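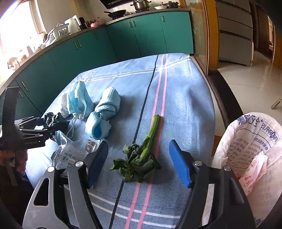 Fiction | Short Reads

The job came with a desk by the radiator and a login that took most of the morning to arrive. The firm was called Brakska. It wrote the software that told grippers when to close, and it had hired her to find out why, in the homes where it was being tried, they sometimes closed on nothing.

She had 50 recordings to start with. Each was a few minutes long and came with a second file, a list of numbers that gave the opening of the jaws at every moment. The system watched the recording and made its own list. Her task was to put the two lists on top of each other and look for the places where they came apart.

Most of them came apart on greens.

She learned this in the first week. With a cup or a box the two lines lay so close that she had to zoom in to see that there were two. With a cabbage or a bunch of something leafy, the planned line dropped early and kept going down, and the real one stopped well before it, where a person's hand had felt the stem and quit squeezing. The planner thought a leaf was a surface. It picked the edge of the leaf and aimed there.

She wrote this up and sent it to the lead in Pudham. He wrote back the same afternoon.

"Known issue. Can you filter them out?"

She could. It would take one line. She wrote the line, saved it, and went to get lunch.

The canteen served soup and a roll. She sat at the end of a long table and thought about her mother, who washed greens in a basin every evening and held each one by the thick end, shaking it over the sink. Her mother had never explained this. There had been nothing to explain. You held it there and the rest of it came along.

When she got back she took the line out again.

The perception model was called Lombardi, after a street somebody had once lived on. It drew an outline around each object and handed the outline to the planner. She opened the tool that showed its confidence and ran it over the worst of the recordings. The stem got 55. The leaves got 100. It made sense when she looked at how the labels had been drawn. Whoever had done them had started with the big dark part and been careful with it, and had done the stem last, if at all.

So it wasn't the planner. The planner was going where it was told.

She spent four days redrawing labels. It was dull work and she was good at it. She drew the stem as its own part, down to the joint where the small leaves started, and she drew the leaves as another. After that she added a field that said which part could bear weight. The tool had no place for such a field, so she put it in the notes and wrote a script that read the notes.

At night she dreamed of tablecloths, one after another, being pulled straight.

The training run started on 29 March 2021 and went overnight. She didn't stay for it. She took the bus home along the river and ate toast standing up and called her mother, who was busy and said so.

"What are you making?" she asked.

"Greens. What else?"

"How do you pick them up?"

There was a pause, with water running in it.

"With my hand," her mother said. "Are you eating properly?"

In the morning the run had finished. She loaded the first recording and put the lists together. The planned line came down, slowed, and leveled off. The other line leveled off a little above it. There were 2 places where they still crossed, both near the end, and she marked them.

She sent the plot to Pudham with no message. Then she thought that was rude and sent a second email that said, "Stems."

The reply came after lunch. He wanted to know if it would slow down the release, and if the script was in the shared folder, and if she would mind presenting it at the Cesley office on the Thursday call. Under that, after a blank line, he had asked whether it worked on leeks.

She didn't know. She searched the recordings for leeks and didn't find any. She put her coat on and went down to the shop on the corner before it closed.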